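Grippers & End Effectors › Hand-held › Pad material for thin round stock

Started by sobczak_m, July 2025
Replies: 8

sobczak_m
Posts: 1000

Looking for input on finger pads for hand-held parallel grippers. The task is utensil sorting: chopsticks, spoons and spatulas in and out of a plastic caddy, two units working together. Demonstrations go into a policy that later runs on a pair of arms, so whatever pad we pick has to be one we can also mount on the arm side.

Candidates are a ridged rubber pad from Redthorpe and a plain closed-cell foam pad, cut by hand. Same jaw travel, same trigger spring. My complaint with foam is that the stick rotates about the jaw axis when you grab it away from its balance point. My complaint with the ridged pad is that it costs more and the adhesive backing is poor.

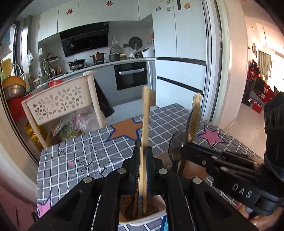

Pad geometry matters more than hardness for this job, as far as I can tell. A chopstick gives you a narrow line of contact on each side and very little else. With ridges running across the finger the load goes to a few high spots, and a tapered stick still finds something to sit against. The wooden one here is held upright over the holder with the dark blue ridged pads on it, and that is the pose I care about, because any tilt at this point turns into a missed hole on insertion. The other unit has a flat wooden paddle in it. Flat stock is easy with either pad and I would not choose on that basis.

Questions:
1. Has anyone run foam and ridged side by side long enough to see wear?
2. Does anyone mix pads on one gripper?

tlopes
Posts: 2547

Ran both at Bradatville last November. Foam takes a set. After a few long sessions there was a groove where the sticks went and everything self-aligned into it, which looks great until you fit a fresh pad and your closing widths shift. If you log jaw width as an observation you will see the step in the data. Ridged pads did not do this to any degree I could measure.

The Redthorpe adhesive is bad. Strip it and use a thin contact cement.

Tarcísio Lopes

helley_bench

Disagree on the foam. The groove is a density problem. Soft packing foam will do it, a stiffer sheet will not, or at least not on a timescale that matters. I would also question whether you want the higher grip at all. A pad that lets the stick rotate a little is forgiving when the tip touches the rim of a hole. With a stiff pad the same contact goes into your wrist, and later into the arm's wrist joint.

sobczak_m

Compliance at insertion is a fair point. Compliance at pickup is where I lose time. A stick lying alone on cloth is fine. A stick lying across other sticks is a different problem, and that is the start condition for most of our episodes. 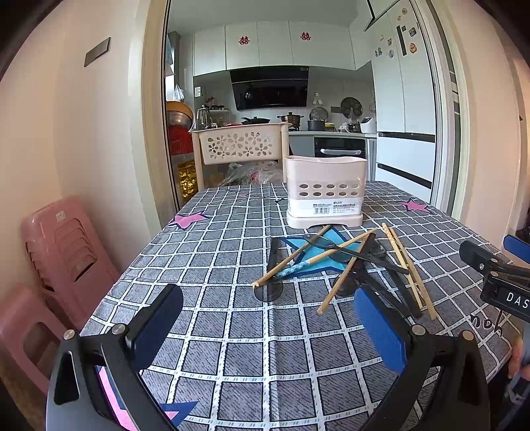 Crossed chopsticks and black spoons in front of the caddy. Near gripper, bright blue foam pad on the right finger.

tlopes

That pile is a better test than the upright hold. On a crossed pair, the finger going under has to be thin at the tip, and foam adds thickness exactly there. What are you cutting it to?

sobczak_m

4 mm. I can go thinner, but then it tears at the leading edge.

quarterturn

Bevel the leading edge with a fresh blade before you glue it. That fixed tearing for us on the same thickness. On question 2, we mixed pads for a month, ridged on one finger and foam on the other. It works. The stick beds into the foam and the ridges stop it turning. The catch is that the grip center moves toward the foam side as it compresses, so your tool center point is off by a small amount that depends on grip force. Fine for demonstrations, annoying when you calibrate the arm.

helley_bench

It moves with foam on both fingers too, only symmetrically if you are lucky with the sheet. I would take the mixed setup over two ridged pads for insertion. For the spoons I doubt it makes any difference.

tlopes

Spoon handles are where I would expect two ridged pads to be worse — hard plastic on ridges slid for us under light trigger pressure. Measure it before you commit. Hang a small weight off the handle, close to a fixed width, and record when it slips. Do 4 repeats per pad, and wipe the pads between runs.

sobczak_m

Can do. I will run ridged/ridged, foam/foam and mixed, each with a wooden chopstick and a black spoon, and hold the closing width constant for each object. Foam with a beveled edge, per quarterturn. I will post the slip loads in this thread with the sheet density, if I can get a density out of the supplier.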